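About Movevum

Home > About us > Who we are and how we work

Movevum writes working rules for people who use hand-held grippers in other people's homes. Also trains them, also checks up on them afterwards. Small firm, Comley, upstairs, ring twice.

We started out doing the recording work ourselves. Bedrooms, kitchens, the odd utility room. Pick up the cloth, pass it from one gripper to the other, put it down, do it again. The firms building the robots wanted hours and hours of this and every crew did it differently. One crew folded everything before they left, another left the bed as it was. One asked before opening drawers and one didn't, and that ended in a long phone call with the householder and a refund. So we wrote a page of rules for ourselves. Then somebody asked to borrow it.

That page is now the Grevell Code. 56 rules, plain English, fits in a coat pocket if you fold it hard. Named after the street where most of it got argued over. The current edition came out in November 2024 and replaces everything before it, so please bin the yellow one.

What the Code covers

Consent, first and longest. Who has said yes, to which rooms, for how long, and how they say stop. Then handling – soft things, breakable things, things with a plug on. Then two-handed work, which has its own section now. Then pausing, breaks, tidying up, and what happens to the recording once it leaves the house.

Some of the handling rules, shortened:

Test the grip on a cloth of your own before touching the household's.
Fabric between two grippers: take up the slack slowly, stop when it's taut. Don't pull past taut.
One hand lets go at a time. Say which, out loud, if someone is working with you.
Seams and hems before lace, buttons or trim.
If a thread catches in a linkage, put both grippers down and free it with your fingers.
Nothing gets folded "properly" unless the task card says fold.

People laugh at the last one until they've lost a morning's recordings to an operator who couldn't leave a pillowcase alone.

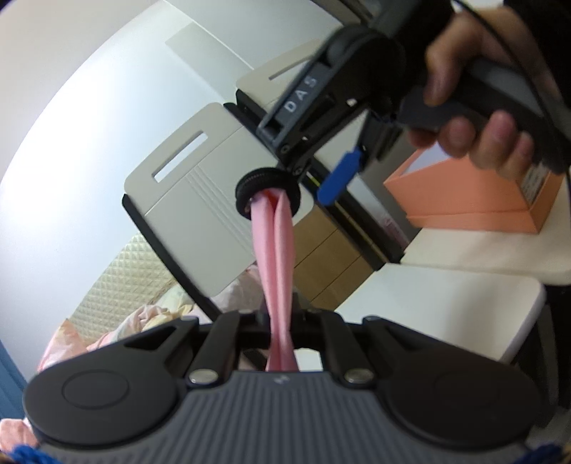

Sadao Hoshino wrote to us after his first month using the Code to say that the rule on pulling past taut was too vague, that his crew had read it three different ways, and could we please say what taut means for stretchy stuff. Fair point. We'd only been thinking about woven cotton. The new wording says stop at the first resistance for anything knitted, and his crew trialled it for us before it went in.

That's how most changes get made. Somebody writes in, we try it, it goes in or it doesnt. There is a list of the ones that didn't, ask if you'd like it. Longer than you'd think.

Who we are

Mitsuko Mizuno runs the place and wrote the first version of nearly every rule. Background in textile repair, hence all the stuff about hems. Does the consent training herself and won't hand it over.

Ermelinda Ramalho – site checks. Goes out with crews, watches, writes it up the same evening. Reports are short. If you've had one with only one line on it, well done.

Sota Tsuchiya looks after equipment guidance: finger pads, pivots, straps, chargers, cleaning. Also the person to email if your gripper isn't one we list. Usually answers by the next day, slower in May when he's away teaching.

Setsuko Tanabe does the office, bookings, invoices and the householder phone line, so she hears about problems before any of us.

We're not an official standards body and the Code isn't law. Where there is law, or a proper published standard for the kit you're using, that comes first and the Code sits underneath. We say so on page one. Insurance, data protection, electrical safety: get advice from someone qualified, we'll tell you the same on the phone.

Before you start in a room

The bit we get asked for most, so it's on here free.

Walk the room with the householder. Ask what's off limits and write it down in their words, not yours. Look at what's on the surfaces and agree what can be moved.
Open and close the gripper a few times with nothing in it. Both pads should meet evenly. Look at the pivots. Wipe the pads.
Check the view for letters, screens, family photos, medicines, anything with a name on. Move it or turn it round, with permission.
Agree on the stop word. Use it once as a test.
Note the light. Curtains open or shut, either is fine, but don't change it half way through a task.

Takes ten minutes if the room is small. We've sat in on 200 of these room walks and the rushed ones are easy to spot from the paperwork afterwards.

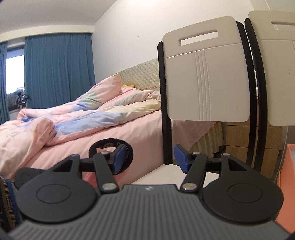

Between tasks

The dull part and where most of our findings come from. Operators are careful while they're gripping something and then they turn round quickly to check a card and clip the furniture.

So: lower the gripper before you turn. Fingers open, nothing in the pads, carry it close. Look where you're going and not at the tool. Bedrooms are tight, you've got chairs and the corner of the bed and very often a storage box or two, and the reach of the thing is longer than your arm is used to.

Recording can keep running while you move about. We used to say pause it every time. Crews hated that, and the restarts caused more muddle than they saved – wrong card against wrong clip, that sort of thing. Current rule is leave it running, mark the gap on the sheet, and whoever reviews it will take the gap out.
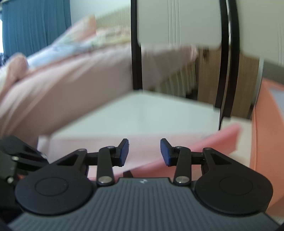 Marking the gap means a start time, an end time and one word. "Moving" will do. "Break" if it's a break. Please don't write "misc", Ermelinda sends those back.

Breaks are every half hour, or sooner if your wrist says so. Swap hands if your tool allows it. We don't approve any schedule that pays by the clip with no break in it and we've turned down work over this, most recently a job at Correia, which came back to us later with a better rota and is now one of our regulars.

Training and checks

One-day course, held at Comley or at your place if you've got a room with a bed or a big table in it. Course reader is 213 pages, sorry, you only need the first part on the day. Refreshers are a half day. Site checks by arrangement, and we do turn up unannounced if you've signed up for that.

Householders: the phone line is free for you to use whether or not the crew in your home is one of ours. You can ask for your room to be left out after the recording's been made, and any crew working to the Code has to act on it and confirm in writting.

Suggestions for the next edition go to the office. Put the rule number in the subject line. Closing date for those is the end of May.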